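Why do astronauts float?

Lots of people think there's no gravity in space. Wrong! A space station is only some 341 km up, and Earth still pulls on it nearly as hard as it pulls on you.

So why the floating? Throw a ball. It curves down and lands. Throw it harder - lands further away. Now throw it so fast that the ground curves away underneath as quick as the ball drops. It never lands. That's an orbit. Falling round and round, all day. 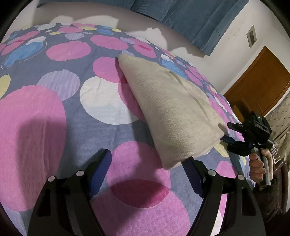
The station is falling and so is everyone in it. All at the same speed, so nothing presses on the floor. Pencils drift off. So do crumbs, wich is a pain.

Try it! Poke a hole near the bottom of a paper cup, fill it with water, finger over the hole. Go outside. Let go of the cup and watch - the water stops squirting while it falls.

Next time: why the Moon dosen't crash into us.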